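Caderno da oficina de montagem
Maio, fim da tarde
por Eino Kuusisto

Retomei hoje o exercício do terceiro módulo, aquele em que cada aluno recebe o mesmo material bruto e tem de entregar uma cena de diálogo montada. Escrevo já, enquanto me lembro, porque da última vez deixei para o dia seguinte e perdi metade do que queria dizer aos colegas de Zastley, que vão dar o mesmo módulo no outono e me pediram notas.

O material é o da curta "Koivisto", a conversa na cozinha entre as duas irmãs. São 235 planos ao todo, contando as repetições, e para o exercício separei 16. Continuo a achar que é um bom número, embora a turma se queixe sempre de que falta um plano geral (falta mesmo, foi de propósito, desculpem lá!). O que me interessa é ver como cada um se desenrasca com os planos de escuta.

Chegaram cinco montagens até à hora do lanche. Três cortam sempre na fala, quer dizer, muda a pessoa que fala e muda o plano, e a cena fica a parecer um jogo de ténis. Não está errado, e eu próprio montei assim durante anos, mas a irmã mais velha tem ali um silêncio lindíssimo depois de ouvir falar da venda da casa e só um dos grupos o deixou respirar. Passei essa versão duas vezes na sala e ficou toda a gente muito quieta. A quarta montagem abre com o som da chaleira sobre negro, ideia que me deixou cheio de inveja. A quinta ainda está dessincronizada a partir do meio.

Sobre essa dessincronização: perdi quase uma hora com ela. O ficheiro de som vem com outra cadência e o projeto não avisa, limita-se a ir escorregando devagarinho, de modo que no princípio parece tudo bem. O salto nota-se no fotograma 1110, quando a porta bate e o som chega depois. Para quem apanhar isto: verificar a cadência do som antes de fazer seja o que for, e voltar a ligar os ficheiros a partir da pasta original, nunca da cópia do servidor. A cópia em Tendia tem os nomes trocados desde o inverno e ainda não tive coragem de lhe mexer.

À parte disso, conversa boa ao fim da sessão sobre para que serve estudar montagem a quem depois vai trabalhar noutra coisa. Uma aluna contou que o estágio em Skukarthorpe foi quase todo a legendar e catalogar, e que estava desiludida. Eu disse-lhe que foi a catalogar que aprendi a olhar para os planos, e é verdade, embora na altura também resmungasse bastante.

Para a próxima: trazer os auscultadores bons, imprimir a folha de planos em letra maior, pedir a cada grupo uma segunda versão sem um único corte na fala. E deixar tempo para ver tudo de seguida, que hoje acabámos a correr.

Comentários

Obrigado pelas notas, Eino. A segunda versão sem cortes na fala vou roubar já para a minha turma.

O problema da cadência também me aconteceu, e só dei por ele na exportação. Ficou alguma cópia do projeto já corrigido?
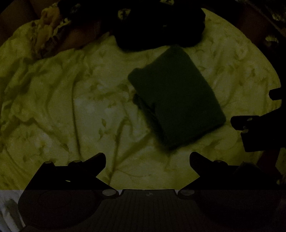 Eu manteria os 16 planos e continuava sem dar o plano geral. No meu ano também protestámos todos, e foi o exercício de que mais me lembro do curso inteiro.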